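4. Evaluation of the Flolesier Hand-Held Kit

12 shares | 3 comments

4.1 What the kit includes

The Flolesier kit is sold as a complete package for recording manipulation demonstrations without a robot. The version we tested came with two hand-held grippers, a camera mount, a charging base, a calibration board, and a one-year license for Estell, the software that cuts and checks the recordings. A matching end effector for a robot arm is sold separately. We bought ours at the list price, and the vendor had no part in planning the tests or reading the results before submission.

Earlier reviews of similar kits have mostly used rigid objects on a table: cups, blocks, small boxes. Our interest was in cloth, and in homes. Cloth hides the jaws from the camera, changes shape while it is being moved, and often ends up between the linkage and whatever surface is underneath. A bedroom adds window light and very little room for the operator's elbow.

4.2 Recording procedure

Recording was carried out in 14 homes in the Camside area. Five operators took part, and none of them had used the kit before. Each operator read the printed quick start guide, watched the vendor's training video, and then recorded a practice set that we did not keep. Training took one afternoon per operator. Most questions during training concerned the trigger, which has to be held all the way in for the recording to register a closed grasp.

The cloth tasks were picking up, folding, twisting, and laying flat. Operators were told to work at their normal speed and to use the furniture as they found it. We did not ask them to close curtains or move bedding. Figure 3 is a view from the gripper camera during towel handling on a bed. The inner finger arms hold a beige terry-cloth towel that is bunched into a thick twist, while a flatter part of it lies over the grey bed covering and passes beneath the left outer plate. The window at upper left is badly overexposed, and the bed covering and the top of the twist show some motion blur.

Figure 3.

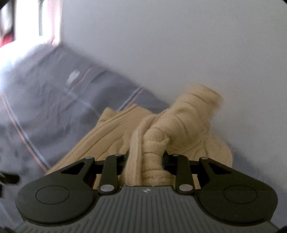
A total of 3,395 demonstrations were recorded over the test period. Estell rejected 104 of these on upload. The most common reason given was loss of tracking, followed by a gap in the trigger signal. The software shows the reason as a short code, and the meaning of the codes has to be looked up in a separate PDF. Two of the codes we received were missing from the PDF, and support answered our question about them after four working days.

We then drew 1,000 of the accepted demonstrations at random and had two readers check them by hand. The readers marked whether the jaws could be seen at the moment of grasp, whether the cloth slipped, and whether the start and end points set by Estell matched the task. Disagreements were settled by a third reader.

4.3 Results for cloth

The start and end points were good for picking up and laying flat. They were less good for twisting. Estell places the end of a demonstration at the last full opening of the jaws, and operators who were twisting a towel often opened and closed the jaws several times to get a new hold. In these cases the software sometimes split one task into two or three. The split can be undone in the editor, one recording at a time. There is no batch option in the version we used.

Tracking held up better than we expected in bright rooms. Strong daylight washed out parts of many recordings, but loss of tracking was more often linked to plain walls and bedding filling most of the view. Operators who stepped back before starting, so that furniture or a doorway was in view, had fewer rejected files. The quick start guide mentions this in one line on the last page. It should be on the first.

Loose pile was a nuisance. Terry cloth left lint at the joints of the linkage, and one of the two grippers became stiff in the second week. We cleaned it with a soft brush and it returned to normal. The vendor's care sheet covers dust and spills but has no entry for lint. We suggest brushing the joints at the end of each session when towels or fleece are used.

4.4 Comparison with the Pan kit

The Pan kit was tested by the same operators on the picking up and folding tasks only. It is lighter and its jaws are narrower. Four of the five operators preferred it for thin cloth such as pillowcases. All five preferred the Flolesier gripper for towels, where the longer fingers gave them a firmer hold on a thick bundle. Pan's software accepts longer recordings and handles repeated grasps without splitting them, but it does not check tracking on upload, so faulty files are found late.

Operators also reported on comfort. The Flolesier body is wide, and two operators with small hands asked for breaks more often than the others. Near a wall, the width forced them to turn the wrist or come in from above. We did not measure fatigue directly, and the vendor offers only one body size.

0 likes | Share (7)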